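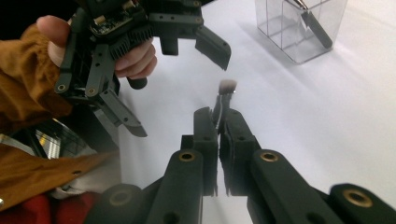 How often should I wash a small eyeshadow brush if I'm the only one using it?

Every week or two is plenty for powder. If you use it for cream shadow or concealer, do it every couple of days.

wimwood_jen
Replies: 3,798
Okay but what do you wash it WITH? I've been using baby shampoo since forever and my little blending brush still sheds all over my eyelid. Bought it last June, so it isn't old!

sadonlake
Joined February 2015
Baby shampoo is fine. Shedding is usually glue, and glue goes when water gets up in the ferrule. Hold it bristles down under the tap, and dry it that way too if you can rig something up.

wimwood_jen
Replies: 3,799
Oh no. I stand mine up in a mug to dry, all of them, bristles up (it looks so cute on the shelf)

ekafan4
Going to disagree with sadonlake a bit. I've dried mine standing up for years and I have an Eka pencil brush that hasn't lost a hair. Cheap brushes shed, good ones don't.

sadonlake
Joined same year as you I think lol. My Lamptey set wasn't cheap and the head came clean off the smudger. Flat on a towel at the very least, please.

ekafan4
Flat on a towel gives me a dent on one side every time. No thanks

mossypillow
I squeeze them out in a paper towel, reshape the tip with my fingers and hang them over the edge of the counter overnight. Takes me 15 minutes for the whole lot, and the small ones are dry by morning.

wimwood_jen
Replies: 3,803
Trying the counter edge thing tonight! Does the bar soap people use leave a film or is that just mine?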